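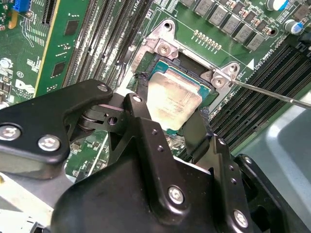 Episode count for the desktop teardown set reached 1,349 this afternoon, 39 of them recorded since the morning. The May target was 1,000 and we passed it while I was still arguing about what counts as an episode. Settled definition, copied here so I stop looking for it: an episode starts when the operator closes the pedal, ends when the operator releases it, and carries one instruction line. Pauses stay in. Failed grasps stay in if the operator recovers without touching the workpiece by hand. Most of today went to the socket area on the Dell board. The wrist view is good there: old gray paste on the heat spreader, the driver tip at the right corner of the retention frame, both fingers in view. It is less good for judging distance. At that height the finger rises toward the lower edge of the processor and the operator has to work from the side view, which the model will not necessarily learn to do. Dark fluff near the tip of the right finger too. Added a wipe-down to the start-of-block checklist.

Rejected 13 episodes. Most were instruction mismatches, where the line said one thing and the operator did the neighboring thing. The rest were dropped sync between wrist and side streams. I would like to blame the switch, but the gaps line up with Trurnport starting an upload in the middle of a block. Uploads now wait until the block is closed. The gaps should go away. If they don't, I will look at the switch.

Hayley Sugden took the second block and I took notes. Her approach paths are shorter than mine and she corrects late, in small steps, close to the part. Mine are long and smooth and slightly wrong at the end. Both styles are in the set and I am no longer trying to make them match. The held-out runs on the earlier set did worse when everything came from one operator, so the rota stays mixed.

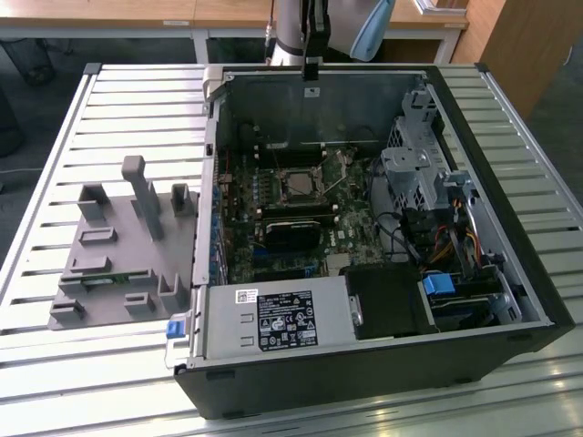

Reading time: 4 minutes

Station notes. Tower on its side on the slatted bench, panel off, fixture plate to the left of it. The power supply faces us with its blue latch at the left end, and we keep that orientation for every episode in this batch. Next batch gets the case turned end for end. I considered mixing orientations inside a batch and decided against it, mostly for bookkeeping: when a policy fails on one orientation I want to pull that batch without sorting through single episodes.

The fixture pegs remain the weak point in the plan. A part set down on the plate should end up in a known place, and a flat board in a slot does, more or less, but the operators release from different heights. I wrote down a release rule (touch, hold for a beat, open) and we will see whether anyone keeps to it, me included.

Instruction text. Went through the wording list again and removed the lines that name a part only by its function. "Remove the memory" became "pull the memory module out of its slot and place it on the fixture." Longer, duller, easier to check against the video. Kept a few short forms on purpose so that the language side sees some variety. Altthorpe wants paraphrases generated in bulk later. I would prefer to write them by hand for the rare steps and generate the rest.

Stan pass on labels: ran it over the last two blocks. Stan is fine on start and end points and poor on contact. It marks contact whenever the gripper stops moving, so a hesitation above the board gets a contact tag. Filed that against Pleltix with clips attached. Until it is fixed, contact tags are done by hand — slow work, but the tags are what the grasp head trains on and I don't want hesitations in there.

Cables next. They have been on the list for weeks and I have been putting them off. A rigid part can be described by where it sits. A cable has no such description, and two episodes with the same instruction can look nothing alike from the wrist.
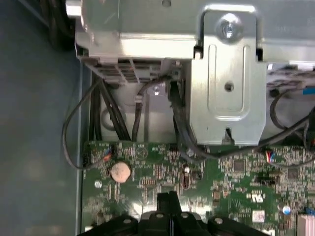 Ansel Alcantara thinks we should stop treating cable steps as one task: unplugging, moving a loop aside and routing it out of the case each need their own instruction line and their own quota, and lumping them together will give us a policy that nudges wires and calls it done. He would also record more episodes where the operator only clears a path and does nothing else, as those motions show up before almost every other step.

I agree with the split. I don't agree on quotas yet. Without a failure rate per step we would be guessing, and the guess would become the plan. Proposal for tomorrow: one block, cables only, three instruction lines, no target. Count the recoveries and see which line produces them.

Open items before I close the laptop:

Contact tags for the second block, half done.
Side camera exposure, check against the window in the late afternoon.
Ask Hayley whether the pedal still sticks on release.
Update the wording list with Ansel's three lines and send it to Altthorpe.
Spare finger pads, order again, the first order never left the cart.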